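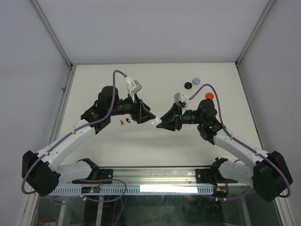 Two robot arms facing each other over a white tabletop.

Reijo Räsänen had a desk job at a lumber wholesaler until December, when Fostby asked him to run its player recruitment full time. He had been doing it in the evenings for two seasons before that, mostly from his kitchen.

The club plays in the third tier, in a ground that holds 1,437 people when the standing end is open. Räsänen's budget for transfer fees this year is zero. He signs players who are out of contract, players other clubs will lend, and now and then a student who has moved to town.

"People hear recruitment and think of a man in a nice coat at the airport," he said. "I spend most of my day on the phone with agents who want to know if we pay for an apartment. We do, for the first month."

He keeps a list of 70 names. When a player signs somewhere else, he takes the name off and puts another on. Last winter he went through the list twice and got two signings from it, a left back from Trosar and a goalkeeper who had been released by Drurnley after a knee operation.

The goalkeeper, Jääskeläinen, has started every league game since he arrived. Räsänen does not take much credit.

"I called him because our other keeper broke a finger," he said. "I had seen him play once, and it was a bad game for him. But he talked to his defenders the whole time, even when they were losing. I wrote that down."

He still watches matches in person when he can drive there and back in a day. For everything else he uses video. He said video is good for seeing where a player stands and not much help for telling how quick he is.

"You need to be at the side of the field for that," he said. "I have been wrong about speed from video more often than about anything else. I signed a winger two years ago who looked very fast. The fullbacks in that league were slow."

Wages are the hardest part. Trosar can pay more than Fostby for nearly any position, and Räsänen said he has lost players over a difference of 500 a month. He tells them early what the club can offer and does not go back with a second number.

"If I say one thing in the first call and another thing a week later, the agent tells the next club, and the next player," he said. "So I say it once."

He wants a center forward before the window closes. There is a loan under discussion with Drurnley, but the player would prefer to stay and fight for his place there, and Räsänen said he understood that. If it falls through, the coaches will move one of the midfielders up front, as they did for the last part of last season.

Asked whether he misses the lumber business, he said he misses the lunch break. He also said he still gets calls from former customers, usually on match days, asking about the price of spruce.

Fostby's next home game is against Trosar. Kickoff is at 6:30 p.m., and the standing end will be open.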